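Zoltano Club Arm Kit

Home > Classroom and Club > Arms and Grippers

Item no. 479
Ships in one box. Assembly required.

The Zoltano Club Arm Kit is a tabletop robot arm for school clubs, evening classes and student teams. Students bolt the printed parts together, fit the servos, run the cables and then set the arm to work on a pick-and-place task. It is the arm used in the Fulthorpe beginner course and in the Favdale Sorting Challenge, and the same kit covers both.

The structure is white 3D-printed plastic. The motors are black servos, one at each joint, and the two-finger gripper is driven from the wrist. Cables run outside the links so that a student can trace a fault without taking the arm apart. Leave some slack at the elbow when you route them – a tight cable will pull out of its connector the first time the arm folds.
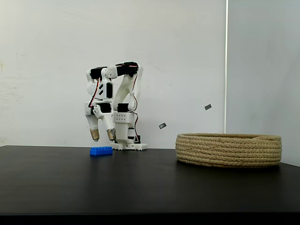

Club Arm with gripper lowered over a blue brick. Rope basket at right.

What is in the box

Printed base, links and brackets
Servos with cables
Two-finger gripper with fingertip pads
Controller board and power supply
Bag of screws, 67 pieces, with spares
Printed build guide, 32 pages

Bricks, basket and computer are not included.

The sorting task

The Favdale task is simple to set up. Toy building bricks are placed on the table one at a time and the arm has to move each one into a shallow basket. Teams may use any basket the arm can reach over. A soft rope one is a good choice for practice because the gripper can bump the rim without harm. A dark, matte tabletop helps teams that add a camera later.

Most teams start by driving the arm by hand and recording the positions. After that they write their own program, and the hard part becomes the grip. Bricks that lie at an angle or on their side need a different approach from bricks that lie flat.

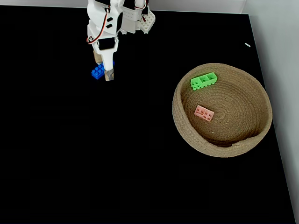
Fingertips wear with use. Tape is allowed under the Favdale rules, as are pads cut from other soft material, so long as the finger itself is not made longer. Replacement pads are sold in packs under the Magalhães name and fit all versions of the gripper.

Course notes

Hazel Nakamura teaches the Fulthorpe course and wrote the build guide. She plans on two students per arm and three sessions for the build. Her lesson files are free to download with any kit order – the link is in the confirmation email.

Recommended age: 14 and up, or 12 and up with an adult present.

Availability

In stock. Club orders placed by Thu 22 January ship in time for the spring course. Kits bought before December came with an older base plate, and the new one can be ordered as a spare part.

Related items: Spare servo, Gripper pad pack, Base plate, Cable set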